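Bench inspection checklist, small-arm sorting rig
Kanddale Robotics Room, bench by the curtain
Inspected by: Raghda Chamoun
Arm operator on the day: Wellington Amaral
Study: Quintana (does telling the policy where it went wrong help more than simply showing it again)
Inspection month: August

Marking: OK / OK with comment / Fix / Not checked

1. Access and floor

1.1 Walkway clear on the operator's side
OK with comment. Clear when I arrived, clear when I left. In between there was a rucksack. It was mine.

1.2 Emergency stop within reach of the operator's chair
OK. Pressed it, arm stopped. Pressed it again from a standing position, as the form asks, and it stopped in the same way.

1.3 Emergency stop within reach of anyone else
Fix. The second button is fitted but can only be reached by leaning across the first person. Jaime Henriques has been asked to move it to the door side. He has been asked before, in writing, and replied with a thumbs up.

1.4 Warning notice on door
OK with comment. The notice still says Eser, the study before this one. The warning is the same, so I have left it, but the phone extension belongs to someone who has moved to Porto.

2. Arm

2.1 Mounting bolts tight
OK. All marked with paint pen, all marks lined up.

2.2 Speed limit set for shared working
OK. Set in the controller and locked. Wellington does not have the password and would like it recorded that he has never wanted it.

2.3 Behaviour on loss of power
OK. Arm holds its position. Sags very slightly, up to 2 mm by the ruler, then holds.

2.4 Behaviour on loss of network
OK with comment. Arm pauses, then waits for a person to confirm before carrying on. The confirmation message reads "Continue anyway?", and I would prefer something less like a dare. Passed to Mirela Cavalcanti, who wrote it.

2.5 Fingers checked for cracks and looseness
OK. Both fingers firm. Spare pair in the drawer labelled Onell, along with a lot of things that are not fingers.

3. Study method, as far as it touches on safety

I am told every year that this section is outside my remit, and every year the near misses come out of it, so it stays.

3.1 Written procedure matches what is done
OK with comment. The procedure says the policy makes 12 attempts from each starting layout, and after each failure the operator types one sentence of correction ("you closed before you reached it", for instance). The comparison group gets a fresh demonstration in place of the sentence. I watched both. The procedure leaves out that during a demonstration the operator's hands go near the arm, and during a correction they stay on the keyboard. For my purposes that is the most interesting result in the study. Valquíria Figueiredo says it will get a line in the paper.

3.2 Failures logged before the table is reset
Fix. Twice the objects were put back first and the failure typed up from memory. Wellington's memory is good, but the log is meant to be the record. Mirela is adding a step that will not let the reset go ahead until the box has something in it. I have suggested that a single full stop should not count as something.

3.3 Interim results not overstated on the wall
OK with comment. The poster says corrections in words "match" demonstrations. The draft says they match on layouts like the training ones and fall behind when the container is moved a long way off. Please make the poster as modest as the draft. Visitors read the poster.

3.4 Operator breaks
OK. A break every 35 minutes, on a kitchen timer. The timer is louder than the arm's own alarm, so see 5.2.

4. Work surface

4.1 Cloth secured and lying flat
Fix. The back corner by the arm's base lifts and folds over on itself. Low risk while the arm is working over the middle, but a fold can be caught by the fingers and it also changes the height the depth estimate expects. Clip it down. 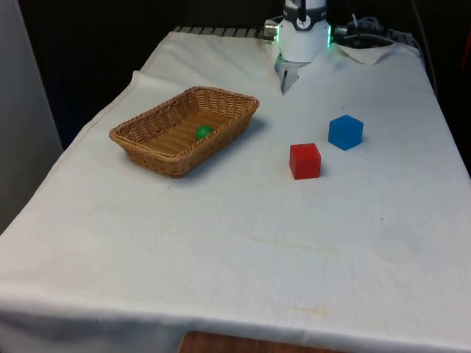
4.2 Cables kept out of the arm's reach
OK with comment. They loop along the back, which is the right side to have them. Some of the bundle lies on the folded cloth, so whoever clips the corner will have to lift the cables first. Tie them once they are back down.

4.3 Cloth clean
OK with comment. There is a tan stain. It has been suggested to me that the stain is useful for testing robustness. It may be. Please wash the cloth or write the stain into the method.

4.4 Test objects free of sharp edges
OK. Cubes and ball all fine to handle.

4.5 Drape at the front short enough not to catch on the chair
OK. Rolled the chair in and out a few times -- nothing pulled.

5. Signals and records

5.1 Indicator lights working
OK. Green when ready, and changed as they should when the stop was pressed.

5.2 Audible alarm can be heard over room noise
Fix. See 3.4. Get a quieter timer or a louder alarm. I have no preference, although the office next door has expressed one.

5.3 Previous actions closed
Not checked. The previous form is in a folder that Jaime has at home.

Actions
Jaime: 1.3, 5.2, and bring back the folder
Mirela: 2.4, 3.2
Wellington: 4.1, 4.2, 4.3
Valquíria: 3.1, 3.3

Rig may stay in use while these are done, except that 4.1 must be finished before the next session.

Signed: R. Chamoun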